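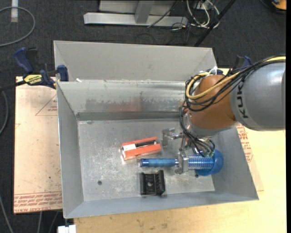 Svenja Eder sews and paints knight costumes in Skivcombe, and she is strict on one point: armor must look like somebody has worn it. New silver paint shines too evenly, and under stage light it becomes kitchen foil. She tells her students to study ordinary used metal first, for example the floor of a gray sheet-metal bin, dull silver with whitish scratches and cloudy scuff marks, and maybe one faint reddish smear on the wall behind. Then they mix the paint.

Her breastplates are made from felt, stiffened with glue and covered with four thin coats. The finished piece weighs little, so a child can wear it for a whole parade. The rental price is 23 euros for a weekend, helmet included — the sword costs extra.

Eder started with one order, a dragon hunter for the shop Felten. Today 161 costumes hang in her storeroom, and in November almost all of them go out. Eduardo Tolentino, who rents for his theater group every year, asks always for the same dented helmet. "The children fight for this one," he says. "The clean helmets stay in the box."

Washing is the difficult part. The tunics can go in cold water, but the felt must never get wet through, or the glue becomes soft and the shoulders fall down. Eder wipes each plate with a damp cloth and lets it dry flat overnight. If a scratch goes down to the felt, she paints over it with dark gray and leaves the edge visible.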